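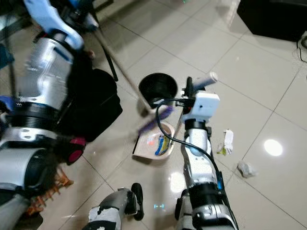 Sweeping up on the demonstration floor: the purple broom, the dustpan, and a wrapper already in the pan.

About Odard

Last updated: June
Filed under: Who We Are, Visits and Open Days

Welcome, and thank you for clicking on the page of a company website that most people skip! We are Odard, we are in Pudville, and we work on teaching robots with two arms to do the ordinary jobs that people do in houses and offices and break rooms all day long without giving them a second thought. Sweeping, mostly, at the moment. Also picking things up off the floor, putting things in the bin, wiping down tables, and moving a thing from the place where somebody left it to the place where it goes.

If you are reading this page, there is a good chance you have either been to one of our open days or are thinking of coming to one, so we have tried to write it with you in mind. It has grown a bit over time, as these pages do, and one of these days we will trim it.

How we got here

The company was started by Krum Ivanov, who had spent a good many years fixing packaging machines and had come to the view that the hard part of any factory was the mess around the machines. The machines themselves did the same thing every time. What came off them, and fell under them, and blew across the floor when the loading door was open, was different every time, and a person with a broom dealt with it. Krum wondered for a long while what it would take for a machine to deal with it instead, and then he rented the old Solberg building, bought a secondhand arm and a great many brooms, and began to find out.

There were three of us that first winter, in coats, because the heating in the Solberg building had ideas of its own. There are 42 of us now, and the heating has been replaced. Some of us write software, some of us build and mend the arms, and quite a few of us spend our days on the demonstration floor guiding the robot through a task again and again until it has seen enough sweeping to have a go on its own. We like to mention that last group early, because visitors tend to picture a robotics company as a roomful of people looking at screens, and our place is a lot more like a workshop in which somebody is always asking where the dustpan went.

The robot you will meet if you visit is called Indik. The name was on a shipping crate, it was the first word anybody said out loud when we were trying to think of one, and it stuck.

Why we open the doors

We hold seven open days a year. It started as a favor to a neighbor whose daughter was writing a school report, and she brought two friends, and one of the friends brought her grandfather, who had run the floor crew at a department store for most of his working life. He watched Indik sweep for a few minutes and then told us, very kindly, that we were holding the pan at the wrong angle to the broom. He was right! We changed it that same afternoon, and we have been inviting people in ever since.

That is still the main reason we do it. We learn a great deal from people who have swept a lot of floors, and there are more of those people in Pudville than there are on our payroll. We also think that anyone who may one day share a hallway with a machine ought to be able to come and stand near one first, see how fast it moves (not very) and how loud it is (less than you would guess), and ask whatever they want to ask.

What you will see

The demonstration floor is one big room with pale, shiny tiles. We scatter litter before each run, the sort of thing you would find under the seats after a ball game: snack packets, paper wrappers, a crumpled bag. Indik takes the broom in one gripper and works toward the dustpan. Each run is a little different from the last, and we don't tidy up the hard cases beforehand. Plastic bags are the hard case of the moment. A thin bag can ride along in front of the bristles, or fold over, or slide off sideways, and a shiny floor gives it plenty of help.

The shine gives the cameras something to think about as well. The ceiling lights show up on the tiles as bright round spots, and early on we had a spell when Indik took a keen interest in sweeping them up. We could have put down a mat, and there was a fair amount of discussion about it over lunch, but plenty of the floors in the world are shiny and we decided to leave ours as it was.

People often ask whether the robot is working by itself. The answer depends on the run, and we will always tell you which kind you are watching. In a guided run, one of our operators is moving the arms, and Indik is, so to speak, taking notes. In a free run, the operator stands back with a hand near the stop button and the robot works from what it has learned. Guided runs look better, and free runs are the ones where the whole room goes quiet.

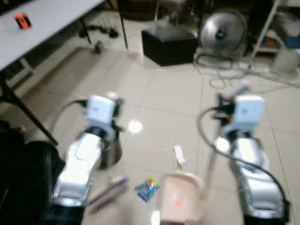

Reading time: 7 minutes

Between runs there is a good deal of resetting. Somebody moves the bin, somebody puts the pink basket in a new spot, a snack packet goes down on the tiles somewhere it hasn't been before. We keep furniture and equipment around the room too, a long white table, a fan, some shelving, because real rooms have things in them and we would like Indik to get used to that from the start. Visitors are very welcome to help with the resetting, and children turn out to be much better at it than we are. An adult asked to drop some litter will nearly always place it in the middle of the open floor, where a broom can get at it. A seven-year-old puts it under the table – and then stands there waiting to see what we're going to do about it.

If you'd like to follow the arms closely, watch the moment just before a gripper closes. It is the part of the job we have put the most hours into. A broom handle is easy enough when it is leaning somewhere sensible and quite difficult when it is flat on a tile, and a person changes their grip halfway through a stroke without noticing that they did it. We have a wall in the hallway with sketches of hands on brooms, drawn by Krum during meetings, and it is worth a stop on your way to the coffee.

The people part

We would be giving you only half a picture of Odard if we talked about nothing but the robot. Our operators come from all over the place. Some came to us from hospital cleaning, one from a bowling alley, a couple straight out of the community college, and their experience with real floors shapes what Indik is taught. When an operator says a stroke looks wrong, we stop and look at it together. The engineers grumbled a little in the first year, and a few of them have since become pretty fair sweepers themselves.

We get asked at every open day what we think our work means for people who clean for a living. We don't have a slogan for that one. What we can tell you is that we talk about it a lot, that we pay the people who teach the robot properly for what they know, and that the jobs we are aiming at first are the late-night and between-shift ones that the managers we meet have trouble filling. You may not agree with us, and some visitors haven't, at length, over our coffee, and they were invited back.

Coming to visit

Open days run from 10 in the morning until 3 in the afternoon. We can welcome 200 visitors over the course of a day, in small groups so that everyone gets a decent view, and each group stays on the floor for as long as it takes to see a guided run and a free run. There is no charge. Please do book ahead using the form on our visits page, and mention if anyone in your party would like a chair or a quieter slot, and we'll sort it out.

A few practical things. The tiles can be slick, so flat shoes with some grip are a good idea. There are cables on the floor in places, and your host will point out the walkway. Please stay on the visitors' side of the yellow rope while the arms are moving. You may take photos if you like. Dogs, sadly, have to wait in the front office, where they will be made a fuss of.

School groups are welcome on other days by arrangement, and we can put together a morning that suits the age you teach. The younger classes generally want to see the robot pick up as many different things as possible, so tell them to bring something small and unbreakable from home. The older ones tend to ask about wages and math, and we enjoy both.

The Solberg building is the long brick one behind the post office in Pudville, with the green door. Parking is in back. If the green door is locked, go around by the loading dock and knock hard, as the fan is usually on and we may not hear you the first time.

Tags: about us, open day, home robots, Pudville
Shared 42 times
3 comments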